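La carta de Clastcombe

Mi abuela guardaba las cartas en una lata de galletas, y las galletas en el cajón de las cartas, y cuando alguien le preguntaba el motivo contestaba que así encontraba siempre las dos cosas. Yo tardé años en entenderla. La lata vino a parar a mi casa el mismo invierno en que vendimos la suya, envuelta en un mantel, y estuvo en lo alto del armario hasta un mes de julio en que hacía demasiado calor para dormir y me puse a leer en la cocina con la ventana abierta.

Casi todas eran de parientes que pedían noticias y daban pocas. Pero en el fondo, doblada en cuatro, había una que no llevaba sello ni firma y que empezaba por la mitad: «y por eso te digo que en Clastcombe el mar suena como si alguien arrastrase sillas en el piso de arriba». Me gustó tanto la frase que la leí en voz alta, yo sola, con los pies en el barreño.

Quien escribía había llegado a aquel pueblo para trabajar 16 días en la pensión Pellow y llevaba ya dos inviernos. Contaba que la dueña servía la sopa tan caliente que los huéspedes se hacían amigos esperando a que se enfriara, y que en el cuarto del fondo vivía un afinador de pianos, en un pueblo donde solo había un piano, y ese cerrado con llave. Contaba también que por las tardes subía hasta el faro con una bolsa de ciruelas, y que una vez se le habían caído todas cuesta abajo y los niños se las devolvieron una por una, muy serios, mordidas.
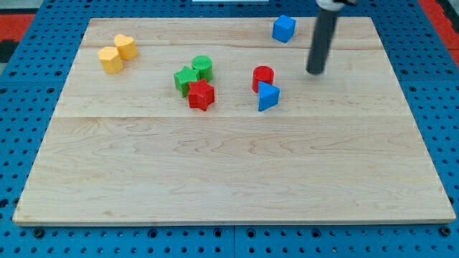
Al final, casi sin sitio en el papel, decía: «Si vienes, trae el abrigo gris. Si no vienes, mándalo igual». Y nada más.

Llamé a mi madre, que se acuesta tarde, y le pregunté por el abrigo. Se quedó callada un buen rato - yo oía el ventilador al otro lado - y luego me dijo que su madre había tenido uno, sí, con botones grandes, y que un día dejó de estar en el perchero y en casa se pasó frío y no se habló del asunto. Siempre habían creído que lo empeñó.

- ¿Y era de ella? - pregunté.

- Le quedaba enorme - dijo mi madre.

Doblé la carta por sus pliegues, que estaban tan gastados que casi se abría sola, y busqué si quedaba algo más. Debajo del papel de seda encontré un hueso de ciruela, pequeño y muy liso, de haber andado mucho en un bolsillo. Lo planté aquella misma noche en la maceta del perejil, con una cuchara, en camisón, y regué las dos cosas. Después metí las cartas otra vez en la lata y me comí, de pie junto al cajón, la última galleta.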